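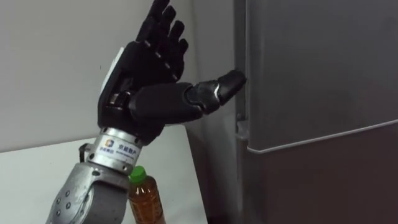
Estell Top-Door Refrigerator in Grey: Review After Three Months

224 shares | 2 comments

We bought the Estell in February to replace a white fridge that had started leaking onto the floor. I wanted something plain with two doors, in grey, that would fit the gap next to the counter. It cost $348 from Pralport, delivered, with haul-away of the old one included.

Delivery and setup

It came strapped to a pallet with foam on the corners. The doors were taped shut and the tape left a sticky line on the grey finish, which came off with dish soap. We let it stand overnight before plugging it in. Leveling took longer than it should have. The front feet turn by hand until there is weight on them, and then you need a wrench, which is not in the box.

The doors

There are no bar handles. The upper door has a recessed strip along its bottom, and you get your fingers or thumb in at the edge and pull. The upper door has a strong seal and if you have just closed it, you need to wait a few seconds or pull hard. The lower one is easier. If you have weak hands or arthritis, try one in a store first.

The grey finish shows fingerprints along the opening edge and almost nowhere else. I wipe it once a week with a damp cloth.

Inside

The shelves are glass and lift out without a fight. The door racks take tall bottles, but a full bottle of tea makes the rack flex a little. The crisper drawer is shallow. A head of cabbage goes in only if you cut it first. The light is at the back, so a packed top shelf blocks most of it.

Noise and temperature

It hums when the compressor runs and clicks when it stops. I can hear it from the next room at night with the door open. The dial has no degree markings. I put a thermometer inside and settled on the middle setting.

Compared with the Tudico

I also looked at the Tudico, which was $154 more. It has bar handles and a deeper crisper. The shelves seemed the same to me. If the doors bother you, pay the difference.

I would buy the Estell again for a small kitchen. Four stars out of five, with one off for the door edge and the missing wrench.

Posted Tue 21 May

Share this review | 2 comments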